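Cirkura Service Desk
Ticket 468: Confirmation letters not issued to Penedton applicants
Category: Housing applications / Outgoing mail
Priority: High
Status: Resolved, under review

Summary of fault
Applicants for furnished rooms at the Penedton site reported that no confirmation letter had reached them by email after they completed the online form. The form itself accepted their details and displayed a reference number. The Urquhart office first raised the matter in October, after several applicants telephoned to ask whether they should apply again.

Initial checks
The desk confirmed that applications were being saved correctly and that no personal details had been lost. Letters for the other sites were leaving as normal. The Penedton letter differs from the rest in one respect: it carries the room information sheet as an attachment, including the pages on heating, bedding, storage and keys.

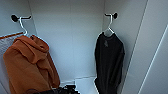
The outgoing mail log showed that each Penedton letter had been prepared and placed in the queue, then marked "held" without a reason code. Held letters do not raise an alert. The Urquhart office could not see them, as its staff have access only to the sent folder.

09:40 — Mail service restarted. Held letters remained in the queue.
10:15 — Test letter sent without the attachment. Received at the Urquhart office within a minute.
10:30 — Test letter sent with the attachment. Held.
11:05 — Attachment limit found to be set at 500 KB. The room information sheet had recently been replaced with a larger version.
11:20 — Request passed to Jornaline, which manages the mail service, to raise the limit.

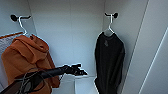 Jornaline replied at 14:10 that the limit had been lowered during routine maintenance and should have been restored afterwards. The earlier setting was put back at 14:25. A further test letter, with the full attachment, was received without delay.

Action taken
The 28 held letters were released in 3 batches. Each was checked against the application record before release, and the reply-by date was extended for every applicant affected. Duplicate applications have been merged under the earlier reference number.

Outstanding
Jornaline has been asked to supply a reason code for held letters — this request remains open. The Urquhart office has been given read access to the queue and is asked to report any held item to the desk, quoting this ticket number.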